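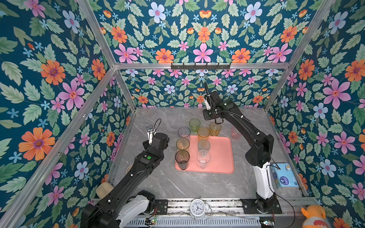

Odera twin-arm bench cell, rail mount, cup-and-tray job. Right wrist light green.

ODERA WRIST GRIPPER – REPLACEMENT KIT AND SAFETY NOTICE

Status: in stock, ships from Plorurero warehouse
Kit price: $78 per wrist
Fits: Odera twin-arm and Odera single, all rail lengths
Does not fit: Plastlow wrists, old or new

READ BEFORE ORDERING

We have a fault on the Odera wrist. Gripper opens by itself after a long hold. No alarm, no stop, wrist light stays green. Arm keeps running its program with nothing in the fingers.

First reports came in April, all from customers on light thin-wall parts. Cups mostly. Then we got it on our own bench. Longest hold before release was 53 seconds, most were a good deal shorter. With a plastic cup you get a mess. With glass, or anything with liquid in it, you get worse. Please do not run filled containers on an unrepaired wrist.

Cause is the hold circuit on the wrist board. Board warms up, hold current sags, spring wins. Software cannot see it because the position sensor sits on the motor side. We tried a firmware fix first and it was not good enough – it caught some releases and missed others. So: new board, new spring, new sensor bracket.

Affected units: serials up to 200. If the label is gone, read the serial from the service menu under Wrist > Info. Later serials have the new board already, don't order this.

WHAT'S IN THE KIT

Wrist board, rev C
Return spring
Sensor bracket with two screws
Ribbon cable, short
Thread lock, one tube
Printed sheet (the sheet shows the old bracket, ignore that drawing, new one is in the download)

Fingers not included. White or black fingers both go back on with the screws you have. If your finger pads are shiny replace them at the same time, pads are sold seperately. 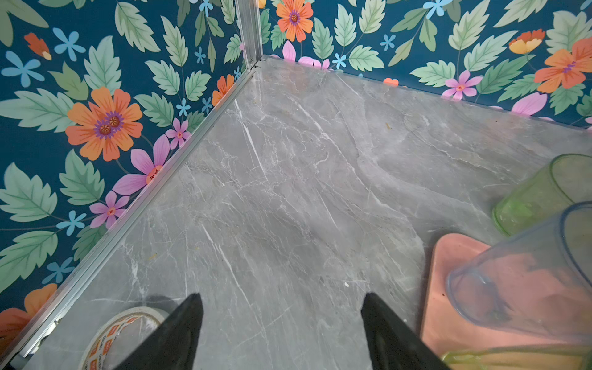

Rivonero Product Support | Odera line | Updated April

Wrist camera view of the back corner, fingers open, cups on their sides by the pink board. Use a view like it for the check below. Both fingertips need to be in sight, with a clear bit of floor between them.

HOLD CHECK, BEFORE AND AFTER

1. Clear people and hands out of the cell. Door shut if you have one.
2. Empty plastic cup only.
3. Pick, lift a few inches, hold. Speed at the lowest setting.
4. Leave it for 4 minutes. Watch the fingertips in the wrist view, not the wrist light.
5. Any creep at all = fail. Take the arm out of service.
6. Repeat on the other arm. Twin cells need two kits, one arm passing tells you nothing about the second.

Do the check warm. A cold wrist will nearly always pass.

Dropped part in the cell? Stop button first, then reach in. We had one customer grab a rolling cup with the other arm still moving. Bruised knuckles, could of been a lot worse. The arms do not know your hand is there.

FITTING

Power off at the wall, wait for the lights to go out, then unplug the wrist. Small hex key, nothing special. Watch the spring when the cover comes off – it jumps. Route the ribbon under the bracket. Over the bracket works for a week or so and then chafes through.

Rerun wrist calibration after. Old calibration files will load without complaining and put the fingers off to one side.

WARRANTY

Still under warranty: kit is free, use the claim form, put the serial in the first box. Out of warranty: price as above, shipping extra. Send back the old boards if you can, label is in the box. We want to look at them.

Units bought through Plastlow dealers are covered the same way. Claim with us, their desk doesn't hold the parts.

Single arm customers on serials we can't match – email a picture of the wrist label and wait for a reply before you run anything heavy.

Related: Odera finger pads, pair / Odera wrist cable, long / Rail end stops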